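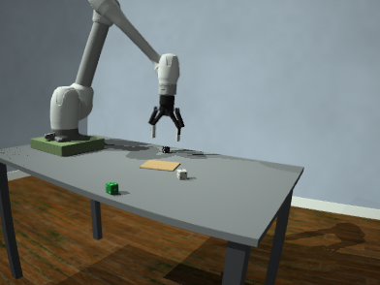 4.2 Seating layout and waiting times

The second part of the study dealt with the way tables were arranged in small restaurants and the time guests spent waiting for a seat. Records were kept at 16 restaurants in the towns of Sulteo and Ultton, all of them independently owned and open for evening meals. Three had outdoor seating throughout the study period; the remainder used indoor rooms only. Staff noted the time at which each party arrived, its size, and the time at which it was seated. In total, 1291 parties were entered in the records before the close of the study in October.

Parties of two made up the largest group at every site, yet most rooms were furnished mainly with tables for four. Managers were asked why this was so. The usual answer was that larger tables had come with the premises, and that replacing them had never seemed urgent. Babalola reported a similar pattern in her earlier work on cafés -- although her sites closed before the evening, and so the two sets of results cannot be compared directly.

Figure 3 gives the median wait by party size. Waits were longest for parties of five or more, who often had to be held until neighbouring tables came free together. At the Onyeka, where small square tables could be pushed together, large parties were seated sooner than at the Drinine, which has fixed booths along both walls. The difference was clear on busy evenings and slight at other times.

Figure 3. Median wait for a table, by party size, all sites.

Two restaurants stopped taking bookings during the study. Their records were kept in the main analysis, but were left out of the comparison of booked and unbooked parties in Section 4.3. The authors thank Nneka Oyelaran for checking the arrival sheets against the till records.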